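January, bench notebook, Prolimcombe group
Entered by: bench 2, afternoon

Flat panel handling, continued. The question from Plillano is still the same one: can a two-finger machine take a large thin board off a seat-height support, stand it up, and put it where a person would put it. They want an answer for the shop floor (shelf backs, drawer bottoms) and also for the house (trays, cutting boards, the leaf of a folding table). I am treating these as one problem until the data says they are two.

Where we are. Small stiff parts are fine. Anything under the length of the forearm goes in the done column and I am not spending more time there. Large boards are a different matter. The pad contact is a small patch compared with the board, so the grip holds position well enough but resists rotation badly. Tilt the board off vertical and the moment about the pads goes up quickly. The policy trained on the December demos closes correctly, lifts correctly, and then lets the board swing around the grip line during the turn. Logged as a slip, although strictly the pads did not slide. We need a separate code for this. Proposed: R for rotation in grip, S for true slide.

Demo protocol as it now stands:

Start with the board near the stool. Left tool grips close to the lower end, board raised steeply. Right tool comes in from the side with its jaw toward the board. Hold 2 seconds with both tools steady before any transfer. Then move.

The hold matters for segmentation. Without it the labeling script merges the lift and the handoff, and the Sasport people get one long segment with no boundary to train on.

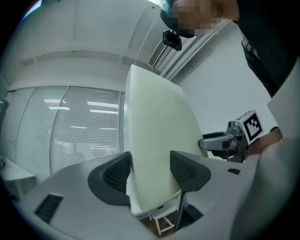

Grip height is the variable I would fix first. Demonstrators drift toward the lower end of the board since it is the easiest place to reach, and the low grip is the worst case for rotation. A person compensates with the wrist without noticing. The policy copies the low grip and does not copy the compensation, or copies it late. Two options: instruct for a higher grip, or keep the low grip and require the second tool in contact before the board leaves the support. I prefer the second. It is closer to what people do with a tabletop, and it gives the model a reason to use both arms.

Numbers from the replay set, 100 episodes:
Small parts: no failures worth a note.
Large board, one arm: 18 episodes coded S under the old scheme. On review most look like R. Recode pending.
Large board, two arms: too few to report.

Turn angle in all large board episodes was 90 degrees. Should vary this. A single angle tells us very little about where the grip gives out.

Pads. The mesh face is doing better than the smooth ones we had before, on matte surfaces. Not tested on anything glossy. Kröger has offered a wider pad. Wider helps rotation but will not fit between stacked panels, and the stacked case is what Plillano asked about in the first place. Leaving the current pads on until the recode is finished, otherwise two things change at once.

Edges. Straight top edges track well. The bowed long sides confuse the pose estimate, which fits a rectangle and then reports a yaw that is not there. Correcting the template is a short job and should happen before more collection.

Answer to the chore question, as of this entry: one arm, no, not for boards of this size. Two arms, possible, evidence thin. A person does it in a few seconds while talking. I would not tell Plillano to plan a station around it yet. Drawer bottoms may be small enough to go ahead separately - need their drawings to say.

To do:
- add R code, recode the old S episodes
- fix pose template for curved sides
- collect two-arm demos with contact before lift
- vary turn angle
- ask Plillano for panel sizes, largest and smallest
- glossy board, any kind, for a pad check

Marker calibration on the right tool is due again. It was last done before the break and the jaw has been off and on since then. Do this before the new demos, and write the offset in the front of this book, not on the whiteboard.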